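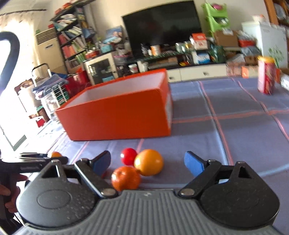 Photo: Ngọc Vi

How to Score a Cricket Match for Your Club

Oct 6, 2018 | By Buppha Nilsuwan

When I joined Umwood Cricket Club, I did not know how to keep the scorebook. Now I do it almost every week, and I write down the steps for new scorers.

Before the toss, ask both captains for the batting order and write the names in pencil. Captains change their minds often.

For every ball, put one mark in the bowler's box. A dot means no run. If the batsman scores, write the number of runs, and write the same number next to the batsman's name. Do both at once. If you wait until the end of the over, you will forget one.

A wide or a no-ball adds one run to the extras, and the bowler must bowl that ball again. Such an over can have more than six marks in the box. When the bowler gives away no runs in the over, join the six dots to make the letter M, for maiden.

When a wicket falls, write how the batsman was out, the bowler, and the team total at that moment. Bowlers do not get credit for a run out.

After each over, compare your total with the other scorer. If you differ by 2 runs, stop and find the mistake before the next over is finished. Usually it is a leg bye.

When a batsman reaches 100, put a small star beside his name. Our club likes this, but it is not a rule.

Last updated in February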